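Two grippers, one table and a lot of bottles

Apr 28, 2022

I have been wanting to write this one up for ages! We finally got to compare the two sets of fingertip pads on the hand-held grippers, up on the mezzanine at Radlow, and I came home with sore thumbs and a notebook full of scribbles.

Quick background for anyone who missed the last post. The Nollurton pads are the softer ones, and the Mavlow pads are the stiff ones that Jayson Lacson kept telling me to try. Same handle, same trigger, same wrist camera, so you swap the rubber and nothing else. The job was easy on paper: pick up a bottle, move it across the table, put it down standing. Then the same with a folded cloth. We wanted to know which pads gave cleaner grasps, and how badly the tracking suffered when your hands get close together (mine always do).

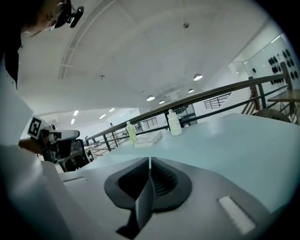 Cloth is where the soft pads win by a mile. You can come in at a lazy angle, pinch one layer and lift, and it just goes. With the stiff ones I had to line up square to the fold or I got the whole stack, or nothing. Imelda Sebastian has far steadier hands than me and she still dropped it 4 times in her first set with the Mavlows. On the soft pads she dropped it once, and she blames me for talking.

Bottles were closer than I expected. The stiff pads feel fantastic on a hard plastic wall, there's a little stop when they seat and you know you've got it. The soft ones creep a bit if the bottle is heavy. I filled one right up to check and it tipped on me when I turned my wrist, so that's a point for Jayson, who will be unbearable.

Tracking was the real surprise. I had read that you need to keep the markers well apart, and I'd been working with my elbows out like a chicken for weeks. We went through 11 recordings that evening and only two had a gap worth worrying about, both when I'd crossed one wrist over the other. So I'm relaxing my elbows from now on. Trinidad Soriano thinks a slower shutter on the head camera would make it worse again, and I'd love to test that next.
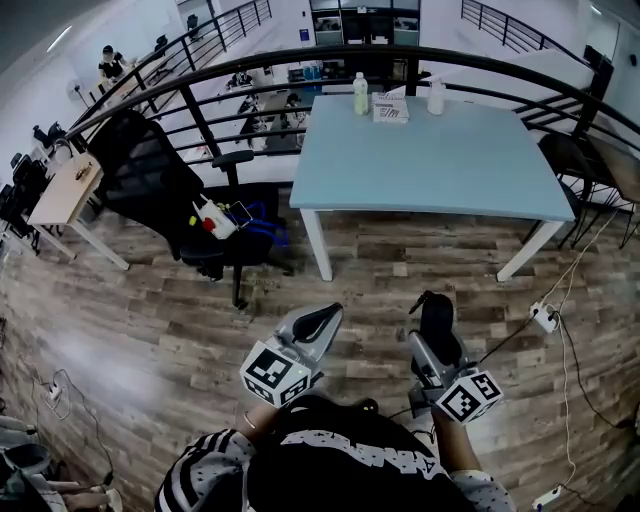 Filed under: Grippers, Bench notes

One more thing on weight, as a couple of you asked. After eight passes in a row I could feel it in my forearms, more on the right than the left. Letting the cable hang over my arm helped a little. I'm going to try a clip at the elbow and will post it if it works.

Next up is the Mercado controller, which Iman Metwally has promised to lend me for a weekend. I can't wait!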